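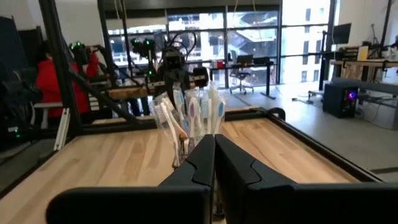 Toothbrushes in a clear plastic cup.

Planning Analyst, Minerals and Energy
Randcombe office, full time, permanent

Rivden reviews applications for mines, quarries and energy sites on behalf of local councils and regional planning boards. We check what an applicant says a site will emit, how the figures were reached, and whether the conditions attached to a permit can be enforced. We do not work for operators.

The post sits in the minerals team, which has a vacancy following Eilidh Urquhart's move to our water group. The first assignment will be the proposed extension of the Pinheiro limestone quarry, a site of 134 acres with an application file that currently stands at 1022 pages. Later work will include the closure plan for the Masico peat workings.

Duties
Read environmental statements and record each assumption behind the stated emissions.
Recalculate haul road, blasting and kiln emissions from the raw inputs.
Compare the stated carbon totals with the adopted local target and report the difference.
Draft permit conditions with a named measurement, interval and limit.
Attend planning hearings, some of them in the evening, and answer questions from board members.
Keep the case log current.

Required
A degree in geology, environmental science, engineering or planning, or equivalent work experience.
At least two years of work with permit applications, on either side of the process.
Ability to build and check a spreadsheet model that another analyst can follow.
Clear written English. Reports go to board members who have no technical training.
A driver's license. Several sites cannot be reached by public transit.

Useful but not required
Experience with methane monitoring or dust modeling.
Working knowledge of GIS software.
Spanish or Portuguese, spoken or written.

Terms
Standard hours are 8:30 a.m. to 5:00 p.m., with compensatory time for evening hearings. Analysts may work from home up to 2 days a week after the first month. Site boots and protective clothing are supplied. The post reports to Najwa Qudah, head of minerals.

Conflicts of interest
Applicants must list any paid work for a mine or quarry operator, and any shares held in one. Past work does not rule out an application, but it may limit the cases assigned.

How to apply
Send a resume and a writing sample of no more than 2000 words to Anika Kincaid, Recruitment, Rivden, Randcombe. The sample should explain a technical finding to a general reader. Joint work is accepted if your own part is marked.

Interviews will be held in February and include a one-hour exercise using an extract from a closed case. Questions about the work itself may be sent to Yhon Puma in the minerals team.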